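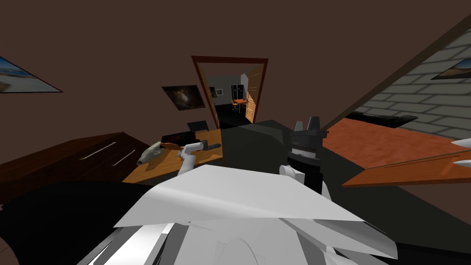 Home Projects Checklists Archive Contact

Pre-release checklist, simulated household episodes
Project: Grirkesine
Batch: 1500 episodes, two-arm robot, furnished apartment
Checked by: Mi-kyung Jin
Date: Dec 25, 2025 (yes, I know)

Mark each item OK, FIX or N/A. A comment is required for FIX and tolerated for the others.

1. Robot spawns on the floor and not in it. OK
The February batch began with the robot shin-deep in the parquet. It completed the task anyway, which says something about the task.

2. Joint limits enforced on both arms. OK
Left elbow touches its limit in a handful of episodes and stops there, as it should.

3. Gripper contact is physical. FIX
In 7 episodes the object sticks to the fingers before they close. The policy found this out before I did and has clearly been enjoying it. Remove the episodes and rerun with the smaller contact margin.

4. Head camera pose matches the log. OK
Tilt is large when the robot leans over a desk. The log agrees with the picture to the last decimal, so the view stays slanted. Please stop filing this as a bug.

5. Robot's own body left in the head view. OK
The Clesell baseline masks it out. We keep it, as the method needs to learn which white things are the robot. See item 6.

6. Small white props distinguishable from the robot. FIX
The skull is the worst offender. In nearly 60 episodes the segmenter calls it part of the left gripper. Okoro's suggestion was to paint it. I would like to see the labels fixed first and the art department called second.

7. Doors stay where the layout file puts them. OK
Open doors open, closed doors closed. A low bar, cleared.

8. Furniture collision shapes match what is drawn. FIX
Office chair has the collision shape of a refrigerator. The planner gives it a very respectful amount of room.

9. Success label checked against final object pose. OK
Went through 778 episodes by hand. I no longer wish to discuss final object poses.

10. Random seed saved with every episode. OK

11. Train and test layouts do not overlap. OK
Two apartments had different names and the same everything else. Moved both to train. The test score went down a little after that, and the new score is the one that goes in the paper.

12. Ablation without body view run on the same seeds. OK
It does worse when both arms are close to the camera and the same everywhere else. This is the result we have. It is smaller than the one in the proposal, and the figure caption should be made to match it.

13. Emergency stop tested. N/A
It is a simulation. The template came from the Prikum hardware lab and I am not allowed to delete rows. For the record, I pressed Ctrl-C and the robot stopped.

Status: HOLD
Items 3, 6 and 8 to be closed before upload. Items 3 and 8 need a rerun — item 6 only needs new labels. Send me the diff and leave the seeds alone.

M. Jin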